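Workshop and Home Tips: can a machine tidy up for you yet?

I get asked this every time I write about sorting bins, so let's have a proper go at it. Short version — not in my shed, but it's getting closer and I'm thrilled!

Sorting is the chore to watch. Pick a thing up, find the right tub, let go. A toddler can do it (when bribed), yet for an arm it's a real workout. Simulation is where a lot of the practice goes on, with plain coloured blocks on a plain table.
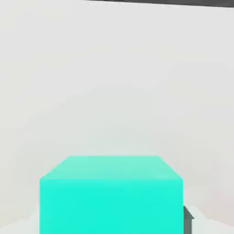 Tharushi Wickramasinghe at Kastengate got me hooked on this stuff in March. Her advice for anyone dreaming of a robot helper is to set up the bench as if one were coming tomorrow, and I've found it makes life easier for human hands too:

Use open-topped tubs. Lids are a pain for everybody.
Give each kind of thing its own colour of tub.
Leave a finger's width between tubs so you can get a grip on them.
Keep one clear patch of bench for whatever hasn't been sorted.

I did my screws and wall plugs this way, 200 odds and ends into six tubs, and it took two evenings.
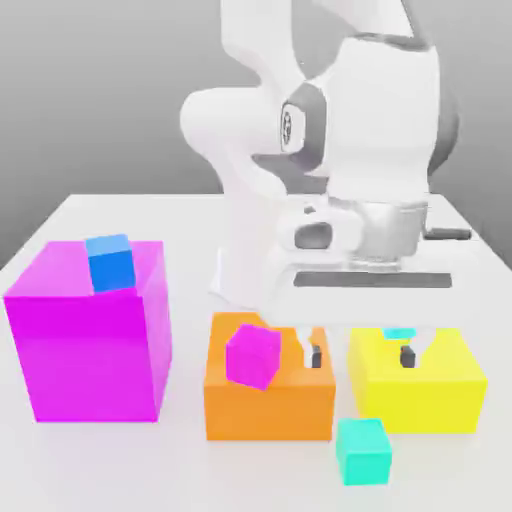

Where I'd still back a person is the soft and tangly stuff: socks, extension leads, a wet dishcloth, that drawer of rubber bands. Blocks keep their shape and a jumper doesn't. Dishes I'd put somewhere in the middle — mugs maybe, my good glasses no way!

Next up, labelling jars so the labels survive the dishwasher.

Updated 4/25/21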